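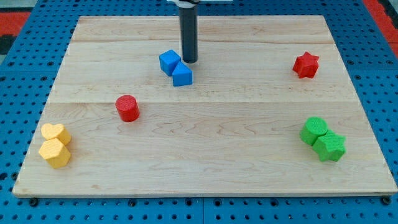

Square up the column before you touch the software, wavetable_shed told me in the chat last week, and check it at the far side of the board as well as the near side. I did that. It is square as far as I can measure, and I still have the problem, so I am putting it here where more people can see it.

The arm is a home build on a pegboard bench in my garage. The base and the joints came from a Kestetti kit, the controller is a Oneo, and the gripper and its column are my own design. It is supposed to sort 3D-printed blocks by color on a maple board. Blocks standing alone, like the red star and the red cylinder, are fine. I ran 100 picks on single blocks and had 6 misses, all of them on the far side of the board.

Blocks that touch are a different matter. With the blue cube and the blue triangular block side by side, the tip comes down over the triangle instead of the cube. The yellow heart and hexagon give me the same kind of trouble, and so do the green star and cylinder. I think the vision code takes the two as one shape and sends the arm to the middle of it, but the error is not always in the same direction.

Farthest reach from the base is 437 mm. The camera is on a post at the side. I calibrated it in June and have not moved it since. Is this calibration, or is it the code? I would like to know which to work on first.

Asked by ridgepole44
Sunday, December 23, 2018

Answers

tin_lathe

You have two problems and they should be handled separately.

The misses on the far side are calibration. June is a long time for a camera on a post in a garage. Mine is clamped to a wall stud and it still drifts enough to matter between summer and winter. Put a printed grid sheet on the board, drive the tip to the four corners and the center, and write down the error at each one. If the error grows as you go away from the base, redo the camera calibration. If it is the same everywhere, it is only an offset and you can fix it with one line in the config.

Do this with the maple board clamped or at least marked. If the board is just lying on the pegboard it can slide when the arm bumps a block, and then every number you wrote down is wrong. I put two short dowels in the pegboard holes and push the board up against them.

The touching blocks are code. If you are finding blocks by color, two blue blocks in contact come out as one blue blob, and the center of that blob can be right over the join. The direction of the error changes because the pairs are not the same shape or turned the same way. A star has a different center from a heart, and so on. You need to split the blob before you look for the center. A distance transform followed by a watershed will do it for most pairs. It may cut a star into extra pieces, so set a minimum size.

Also, if your camera is on a side post, it sees the sides of the blocks as well as the tops. That pulls the center toward the camera. Either move the camera overhead or correct for block height. I would move the camera.

benchdog_ray

I had this on my Louro arm and gave up on splitting them in software. I have the arm nudge the pair first. It goes down beside the cluster, clear of the tops, moves sideways a short way, comes up, and then takes a new picture. Most of the time the blocks come apart and you can pick them like singles. You have plenty of bare wood in the middle to push them into.

Go slow on the nudge. Tall thin pieces fall over, and then you need to pick them lying down, and my code never did learn that.

I wouldn't bother with recalibrating if you are only missing 6.

sumac_and_solder

Just get a better camera. Jurnham sells a depth one. It fixed everything for me.

Comments

tin_lathe: A depth camera will still join two blocks of the same height if they are touching. It helps with the height correction, so it isn't wasted, but it won't split the pairs on its own.

ridgepole44: Thanks. I did the grid sheet this afternoon. The error does grow toward the far edge, so the calibration is off, and I will redo it once the camera is overhead. I have scrap aluminum for the bracket. The sorting program is 1,875 lines by now and I am not eager to put a watershed in the middle of it, so I will try the nudge first with the yellow pair — the heart is the one I expect to tip.

benchdog_ray: Push from the hexagon side. Lower the travel speed before you try it, the default on the Oneo is too fast for that kind of move.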